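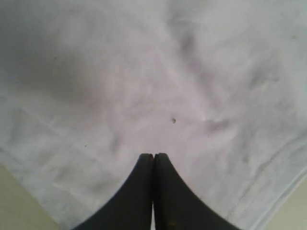

The Dradau garment steamer is sold on one big promise, that you will never need an ironing board again, and I don't believe it. I have used the 1014 since February, mostly on shirts, sheets and the kind of cotton that wrinkles if you look at it wrong. Rumow, the shop brand that sells it, says one slow pass will do for "everyday creases." White cloth with shallow wrinkles running every which way, folds on top of folds, is about as everyday as creases get, and one pass doesn't come close. Three might. The box doesn't say three.

## Dradau 1014 handheld steamer

Sold by: Rumow
In the box: steamer, brush head, lint pad, heat glove, measuring cup
Tank: removable, clips in from below
Steam settings: 4
Hose: none
Cord: fixed, no swivel
Replacement tank: part 2071, sold separately

The listing used to say "ready in seconds." It now says "ready in up to 44 seconds," a good deal more honest, and mine does usually beat that on a full tank. On a half tank it spits. You learn to point it at the sink first.
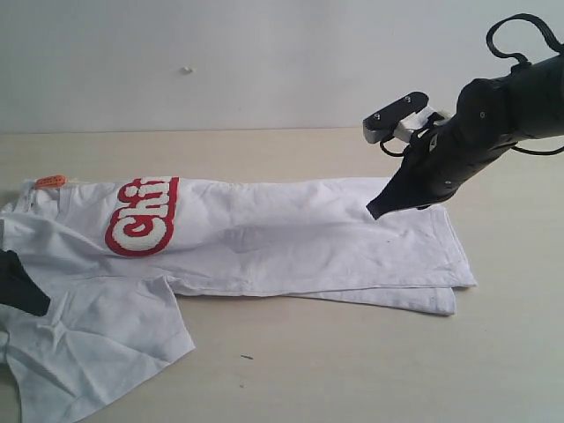 **Reviewed by Thenmozhi Chacko** | Home & Laundry | Updated 30th May

### What it does well

Hanging things. A blouse on a hanger, a curtain already on its rod, a jacket that has been in a suitcase. Steam needs air behind the cloth and a bit of weight pulling down, and when it gets both, the 1014 works as well as steamers that cost twice as much. The second setting is the one I use. The third is louder and I can't see what else it adds.

The tank comes out without a fight and the opening is wide enough to fill from a normal faucet. That sounds like a small thing until you have owned the Saber travel model, with its little rubber plug that never quite goes back in.

### What it claims to do well

Flat steaming. The manual has a full page on laying a garment on a table and pressing down with the brush head. I tried this for weeks. The steam goes through the cloth, hits the table and has nowhere to go, so you end up with a damp shirt and a damp table. A folded towel underneath helps. So does an iron.

The manual also tells you to keep the head moving over printed designs, and then, two pages later, to "hold firmly for best results." Pick one. I steam prints from the inside and keep the head off them – slower, but I haven't ruined anything yet.

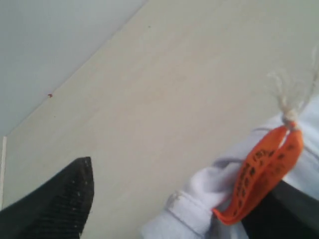
Then there is the "fabric refresh" claim. Rumow says a quick steam takes out odors, and the wording gets vague right where you'd want it to be clear. Which odors? Cooking smells, yes, partly. A gym shirt still smelled like a gym shirt, only warmer. I asked customer service how it was tested and got a polite reply from Zohreh Akbari, who sent me the same paragraph that is on the box. I wrote back. She said she would pass it along.

### Compared with the Ronusix

The Ronusix upright has a hose, a pole and a water tank that takes up real floor space. It is better at nearly everything and I wouldn't want it in an apartment. If you do a full rack of clothes each week, get that one. If you do two shirts on a Sunday night, the 1014 is fine, provided you can live with the short cord and don't expect sharp pleats.

### Before you buy

- Use distilled water if yours is hard. The "no scale" badge refers to the tank, not the nozzle.
- The heat glove comes in one size, and it's large.
- The lint pad falls off. Mine has been in a drawer since the first week.
- Check the return terms. Rumow won't take it back once the tank has been filled, so you can't really try it.

Spare brush heads are listed as "coming soon," as they were when I bought mine.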